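The coffee corner, or how I got my table back (mostly)

So the kettle went in May. It had been leaking from the handle end for ages and I'd been pretending it was condensation, and then one morning it tripped the electrics while I was trying to get out of the door. I've been promising myself a proper coffee set-up ever since we moved to Drokthorpe, so instead of buying a new kettle like a sensible person I spent an evening looking at capsule machines with a glass of wine on the go. Dangerous combination!

I should say that our kitchen is tiny. The worktop runs out just after the toaster, and the bit that's left is where the chopping happens, so anything new has to live on the table in the back room or not live here at all. I measured up, moved the post pile, moved the fruit bowl, moved the post pile again (it breeds) and decided the back half of the table could be coffee and the front half could be for eating and general life.

What I hadn't thought about is how much stuff comes along with a coffee machine. You need somewhere for the capsules, somewhere for the used ones, a cloth for the drips, something to drink out of, and somewhere to put the spoon down so it doesn't leave a brown ring on the wood. My old system for all of this was "the saucer", one saucer, always disgusting.

The tray has been the best bit by far. It's a dark teal one with a raised edge and nice rounded corners, from the homeware shop on Sadus Street, and I only went in for lightbulbs. I was going to get the cream one, but cream and coffee, in my house? No. The idea is that anything small and annoying goes on the tray and then I carry the whole lot to the bin in one go, and it works brilliantly on the days I remember to do the second part. There are generally a few scraps sitting in it.

The machine itself is white, which my sister (a committed black-appliance person) says I'll regret. It's got a glossy front that curves out a bit and I love it, though it does want a wipe most days. The lever is on the top, and the water tank is clear, so I can see when it's getting low. Seeing it and doing something about it are two different things, mind you. I've gone to make a coffee at six in the morning with barely a puddle left at the bottom more times than I'd like to admit.

I've been using a little glass tumbler in place of a mug, by the way. Short, thick bottom, fits under the spout nicely, and the coffee looks much fancier than it is. It still has its sticker on up near the rim. I keep meaning to soak that off and I keep not doing it. 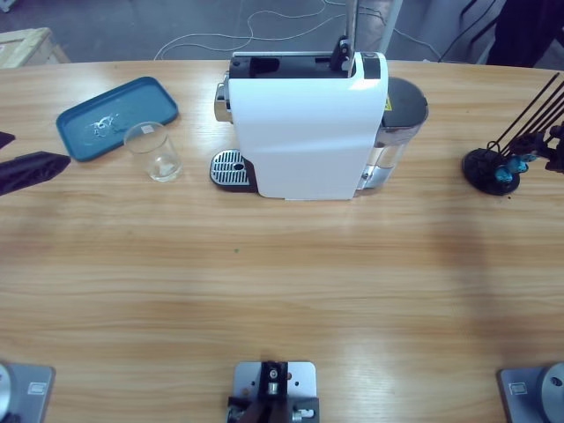
Keeping it all clean

A few people asked about this after my last post, so I'll tell you what I do, and you can take it or leave it.

The drip tray comes out every evening. I tip it, rinse the grille under the hot tap and give it a go with an old toothbrush if it's looking grim. I left it for a week in the first month and I will not be describing what I found, but there was a smell.

The tank gets a proper wash at the weekend with washing-up liquid and a bottle brush, then lots of rinsing. Our water is terribly hard round here, so I've also started descaling. I was putting it off because I'd decided it would be a huge faff, but you mix the stuff up, run it through, run clean water through after it and that's your lot. I did the ironing while it was going. Well, I did two shirts.

For the table I use a damp cloth and then a dry one, going along the grain. I've got strong feelings about this table. It's a pale wood with a really stripy grain and it was the first thing I bought new, for £150 in the Quansah closing-down sale, and I carried it home in the back of a borrowed van lying next to it so it wouldn't slide about. So yes, I fuss. Drips get wiped up straight away if I see them, and dark cloths are a must. I used to have white tea towels out and they looked like a crime scene by lunchtime.

Was it worth it?

I did some sums, because I'm that sort of person. The café at Latska charges £5 for the big one with the syrup, and I was going in more often than I'd realised. Capsules aren't exactly cheap either, but it's a lot less than that, and I can drink it in my dressing gown. The only real downside is the used capsules. I've got a tub with a lid under the sink for them and I take them back in batches when it's full, or when I need the tub.

I do miss the walk, though. It was a nice little walk, past the allotments and down by the bridge, and I've been trying to make myself go anyway with a flask. I've managed it twice.

Next job is the shelf above the toaster, which currently holds four kinds of tea that none of us drink and a jar of something I can't identify. If anyone has a good way of storing capsules that doesn't involve one of those spinning towers, please leave me a comment. I had a spinning tower at my old place and I knocked it over constantly.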